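When a Robot Grabs Nothing

Robots are strong, patient and, now and then, a bit silly. Meet Livley, a robot arm whose job is to pick up small things and put them in a box. One day Livley reached down, pinched its two black fingers together and lifted up a big helping of air. Then it carried the air to the box, very carefully. It did this 54 times.

What went wrong? Livley sees with a small camera near its fingers. A shiny table acts a little like a mirror, so ceiling lights can show up on it as bright white shapes. You know that's only light. Livley thought somebody had left out some nice white blocks.

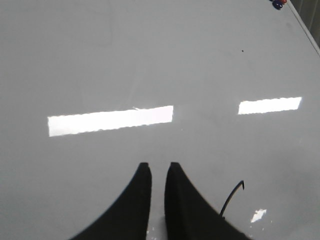

Engineers call this kind of mistake a false detection – the robot finds something that isn't there. Annick Picard, who looks after Livley, pressed the stop button first. You never put your hand near a moving robot, even one that is being ridiculous.

Next she taught it a new rule: if your fingers close all the way, you are holding nothing, so stop and ask for help. Livley now asks for help a lot.

Try it at home: tilt a shiny plate under a lamp and try to pick up the bright spot.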